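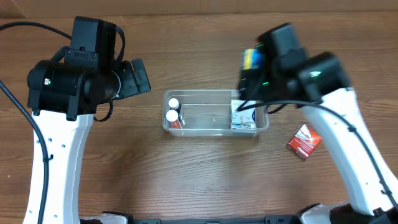

When do the polls open on Election Day?
Polling places in Rillville open at 6 a.m. and stay open until 8 p.m. If you are in line at 8, stay in line. You will get to vote!

Where do I go?
It depends on your ward. The Hoekstra School gym handles the east side, and everyone west of the tracks votes at Fulunwood Hall (use the side door on Tavex Street, the front steps are being rebuilt). Your polling place is also printed on the postcard mailed to your home.

What is on the ballot this year?
A lot, and we love that. There are 17 candidates running for five town council seats, plus a question on whether to move council meetings to evenings. In February's special election one seat was settled by 133 votes, so please don't skip the back of the ballot.

Can I still meet the candidates?
You sure can. The last open forum is at Fulunwood Hall on October 30, 2026, starting at 7 p.m. Geert Van Beek will moderate again, and anybody can step up to the microphone and ask a question. We have 100 chairs set up and standing room along the back wall, so come early if you want a seat.

Can I bring my kids into the booth?
Please do! Children are welcome, and there are stickers for them too.

I have never voted in a town election. Will someone help me?
Gladly. Ask any poll worker to show you a sample ballot before you go in. If you make a mistake, hand the ballot back and get a fresh one.

Who do I call for a ride?
Ferhat Dağdelen is running the ride desk at the town clerk's office. Call by noon the day before and tell him if you use a wheelchair or walker.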